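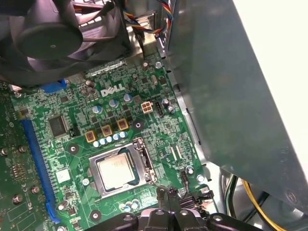

A Dell board with the processor clamped in its socket.

Hinard repair room has 840 old desktops to get through before December. Cases open, parts checked, the good ones go on to schools in Nundura. 761 still waiting. Drop-off open til 4 p.m., side door only.

Power supplies stay in the case if the label is readable, part number goes on the sheet.

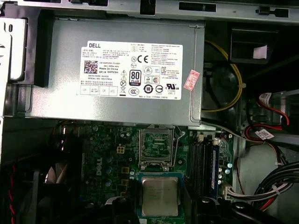
What to bring
Desktops and power cords. No monitors, no printers. Take your hard drive out frist if you want it back.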